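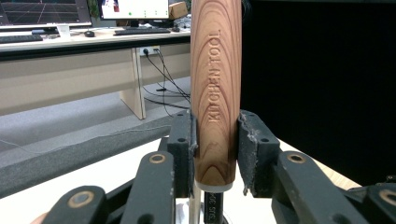

Brivodska, 4. Juli 2018

Startseite Küche Werkstatt Holz Metall Kontakt

Holzgriffe und Tischplatten auffrischen

Küchenhelfer mit Holzgriff und Metallschaft halten lange, wenn man den Griff ab und zu ölt. Auf dem Schaft steht oft eine Werkstoffangabe, zum Beispiel SUS 304. Das ist ein rostfreier Stahl, der im Haushalt wenig Ärger macht. Empfindlich ist der Griff, vor allem am unteren Ende, wo das Holz in die Zwinge übergeht. Dort zieht Wasser ein, und das Holz wird mit der Zeit grau oder reißt.

Griffe deshalb nicht im Spülwasser liegen lassen und nicht in die Spülmaschine geben. Von Hand abwaschen, abtrocknen und mit dem Metall nach unten hängen lassen.

Zum Ölen reicht Leinöl. Den Griff vorher mit feinem Schleifpapier in Faserrichtung abreiben, Staub abwischen, Öl mit einem Lappen dünn auftragen. Nach 30 Minuten den Überschuss abnehmen. Über Nacht trocknen lassen, bei Bedarf wiederholen. Eingravierte Schrift nur leicht schleifen, sonst wird sie flach. Ölreste in den Buchstaben holt man mit einer alten Zahnbürste heraus. Leinöllappen können sich selbst entzünden, also ausgebreitet im Freien trocknen oder in einem geschlossenen Glas mit Wasser aufbewahren.

Uyên Trương schreibt uns, dass sie ihre Griffe zweimal im Jahr ölt und dafür das Öl von Skerov nimmt. Andere gehen auch.

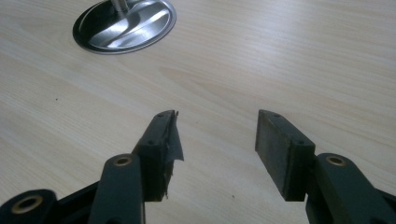 Bei hellen Holztischen mit leicht glänzender Oberfläche ist Öl meistens falsch. Lack nimmt es nicht auf, es bleibt als Schmierfilm stehen. Besser ist ein gut ausgewrungenes Tuch mit einem Tropfen Spülmittel, danach trocken nachwischen, immer mit der Maserung. Schlieren sieht man am besten flach gegen das Licht.

Kabeldurchlässe aus Edelstahl sammeln Staub am Rand. Die Kappe, wenn sie sich lösen lässt, alle paar Monate herausnehmen und den Rand mit einem Wattestäbchen reinigen. Gegen Fingerabdrücke hilft etwas Essigwasser. Es darf nicht unter den Rand laufen, dort ist die Schnittkante des Holzes oft roh und quillt auf.

Kleine Kratzer im Lack nicht mit Stahlwolle bearbeiten. A-yeong Geum empfiehlt eine Möbelpolitur, an einer unauffälligen Stelle probiert und nach 10 Minuten auspoliert.

Kontakt | Impressum | © 2018 Worik | Nach oben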